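We use cookies to remember your cart and to see which pages people read. By continuing to browse you agree to our use of cookies. Accept | Manage settings

Gotholm Display & Hobby Supply
Frequently Asked Questions: card racks, stud plates and plastic sheet

Last updated May 31, 2019

Hello, and thanks for stopping by! We get a lot of the same questions by email and over the counter, so we've gathered them up in one spot. If yours isn't on the list, please write to us and we'll do our best to answer it (and probably add it the next time we tidy up this page).

What exactly do you sell?

Mostly bits and pieces for people who like to show off small things: card racks, stud plates, thin sheet for covers and backdrops, little wooden blocks, and the tapes and cloths that go along with all of that. Our customers include card collectors, brick builders, model railway folks, a couple of school libraries, and one very patient lady who displays pressed flowers. We started out with card racks only, and everything else grew out of somebody asking, "Do you have anything that would go with this?"

What colours do the rack panels come in?

The Gedthorpe panels come in amber, dark grey and pale grey. The amber and the pale grey let some light through, and the dark grey is solid. People often ask us which is the most popular, and it changes with the season, though amber does seem to fly out the door every March when the craft fairs start up again. You can mix colours in one rack at no extra charge. Just tell us the order you'd like, left to right, in the notes box at checkout.

How many cards will a panel hold?

A standard Gedthorpe panel holds 3 cards, each leaning back in its own slot. Put a few panels side by side and you have a nice little display that can be read from a chair or from standing height. If your cards are in thick sleeves, please measure the sleeve before ordering. The slots are 3 mm wide, and a bulky sleeve can be forced in, but we'd rather you didn't, as it scuffs both the sleeve and the slot.

Can I use the rack with a stud plate?

Yes, and lots of people do! The rack sits behind, the plate goes in front, and you build whatever you like on the plate to suit the cards. Our own preference is a dark plate, because it keeps the eye on the cards, but a friend of the shop swears by bright green and we have to admit hers looks lovely too. It helps to lay everything out on a clear surface first, before you commit to any tape, and to move things about until you're happy with the spacing. 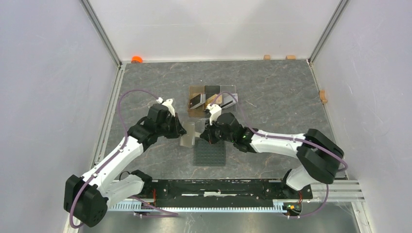

Amber, dark grey and pale grey panels side by side, with a studded plate in front and a curved piece of thin grey sheet.

Will other brands of building bricks fit your stud plates?

The Paredes plate takes the common size of small building brick. We've tried it with bricks from our own kids' toy boxes, old and new, and had a good grip with nearly all of them. Very old bricks can be a touch loose. If you have a brick you're unsure of, bring it along to the shop or pop one in the mail to us, and we'll try it on a plate and let you know.

My thin sheet arrived rolled up. Is it supposed to be curved?

It is, yes, so please don't worry! We roll the Trallico sheet for shipping, and it holds on to that curve for a while after it comes out of the tube. For a backdrop, many people like to leave some of the bend in, as it wraps around the display nicely. If you want it flat, lay it on a clean table with the curve facing down, put a tea towel over top, and weigh it down with a few heavy books for 2 or 3 days. Please don't use an iron or a hair dryer. We've had both tried on us, so to speak, and neither ended well for the sheet.

What's the best way to handle the sheet without creasing it?

Hold it by both sides at once and let it bow gently in the middle. Picking it up by a single corner is how most creases happen, and once there's a crease in thin sheet it's there for good. With a larger piece, ask someone to take the other end. Clean, dry hands are fine, though some of our fussier customers (we say that fondly) wear cotton gloves.

How do I cut it?

Good sharp scissors will do for short cuts. For long, straight ones, use a craft knife and a metal ruler on a cutting mat, and make two or three light passes. Mark your line with a soft pencil or a bit of masking tape. If you'd sooner leave the cutting to us, we can trim sheet to size for $2 a cut. We can't take trimmed pieces back, so do measure twice.

How do I clean the panels?

A soft cloth that's barely damp is all you need. Wipe along the slots and not across them, and finish with a dry cloth so you don't leave water marks on the lighter colours. Please stay away from window cleaner, as it can leave the see-through panels cloudy over time. For dust down inside the slots, a dry, clean paintbrush works a treat.

What are the little wooden blocks for?

Oh, all sorts of things. People use them to prop up the back of a card, to keep a row of panels from creeping, to hold down the edge of a sheet while the tape sets, or just to have something to put a small figure on. They're sold plain and unsealed, so you can stain or paint them if you like. Being wood, the colour varies a bit from one to the next.

Can I keep my display in a sunny window?

We'd gently talk you out of it. The panels themselves will put up with sun fairly well, but printed cards fade sooner than you'd think, and the greys don't block enough light to protect them. A shelf on an inside wall is much kinder. If the window is the only place you've got, try swapping the cards around every couple of weeks so no single one takes the brunt of it.

How much is shipping, and how long does it take?

Orders over $80 ship free within Canada. Smaller orders are a flat $8, whatever the weight. Most parcels leave us the next business day, and we'll send you an email with a tracking number once yours is on its way. Sheet goes out in a tube and everything else goes in a box, so if you've ordered both, you may get two deliveries on different days.

Something arrived cracked. What do I do?

We're very sorry! Please keep the packaging, take a photo of the damage, and send it to us along with your order number. We'll mail out a replacement and you won't need to return the broken piece. Do check the slots as well as the outside edges when you unpack, as small chips there are easy to miss.

Can I come in and see things in person?

Please do. We keep one of each panel colour out on the front counter, and you're welcome to bring your own cards and try them for fit. Parking is around back, beside the bakery, and the side door sticks a little in damp weather, so give it a good push.

Sign up for our newsletter for new colours, restock notices and the odd coupon. Enter your email address. You can unsubscribe at any time.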